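Last updated: November

4. Rules for the Shared Bimanual Workcell

4.1 Scope

The rules in this section apply to the tabletop cells operated at the Enano site and at the partner site in Kamik. They cover layout, cable handling, starting posture and operator conduct during teleoperated recording. They do not cover mobile bases or cells with a single arm, which are treated in the companion report by Ibarra and Caldeira. Where a rule uses "shall," an episode recorded in breach of it is removed from the released set. Where a rule uses "should," the episode is kept and a note is added to its log entry.

The rules were drafted after a review of 61 episodes drawn from both sites. Two reviewers, Meinecke and Sumampouw, read the logs independently and marked every episode in which an arm had stopped for a reason unrelated to the task. Of the 61 episodes, 20 were marked by both reviewers. Cable contact was the most frequent cause, followed by collision between an upper link and a tall object on the mat. Operator error in the narrow sense (wrong object, wrong order) was rare and is not discussed further.

4.2 Layout of the work surface

Each cell has two arms mounted at the front of the work surface, one on each side, with smooth walls on the remaining three sides. The walls shall be one plain color. A printed mat may be used on the work surface, and the pattern should be changed between recording blocks so that a trained policy does not come to depend on it. The mat shall lie flat and shall not overlap the front rail.

Objects are divided into low and tall. A plate or a small bowl is low. Any object that stands upright on its own base and reaches the height of a resting wrist is tall. Low objects may be placed anywhere both arms can reach. Tall objects need more care, as the upper links of both arms sweep across the middle of the mat at a height close to that of the wrist. No more than one tall object shall be used in an episode, and its position shall be entered in the log before the arms are enabled.

Nested objects, such as a bowl set on a plate, are entered in the log as two objects with a support relation. Earlier logs entered them as one object, and the success criterion then became unclear when the upper object was lifted and the lower one moved with it. The operator should leave part of the rim of the lower object free on at least one side, so that either object can be grasped alone.

Figure 4 shows a cell with both low and tall objects on the mat. The left gripper is raised toward the back of the enclosure, clear of the plate and bowl, while the right wrist is low and close to the upright panel. Under the present rules this is an acceptable working posture but may not be used as a starting posture, for the reasons given in 4.3.
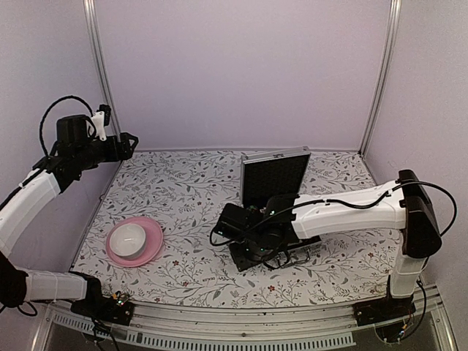
Figure 4. Bimanual workcell with a bowl on a plate (left) and an upright panel on a flat base (center).

4.3 Starting posture and cables

At the start of an episode both grippers shall be above the mat and free of contact with any object. The distance between a wrist and the nearest tall object shall be at least 40 mm, measured from the outermost cable and not from the housing. The second condition was added at the request of the Kamik group, whose earlier measurements ignored the cables altogether.

External cables shall be long enough for the full range of each joint. This leaves loops at the elbow and behind the gripper when the arm is folded. Such loops are allowed if they stay above the mat throughout the planned motion. A cable that rests on an object at the start of an episode shall be moved by hand with the arms disabled — never by driving the joint to pull it free.

Exposed circuit boards near the arm bases shall be kept clear of loose items. Liquids are not permitted in a cell with exposed boards, and bowls and cups are therefore used empty.

4.4 Stopping and resuming

Either operator may stop an episode at any time. A stopped episode shall not be resumed. The log entry is closed with one of the standard codes, the objects are reset and a new episode is opened. Carvalho has argued for a short grace period in which a stopped episode could continue — the question remains open and will be taken up with the next revision.

Contact: Benedita Carvalho, Enano | Copyright the authors | Back to top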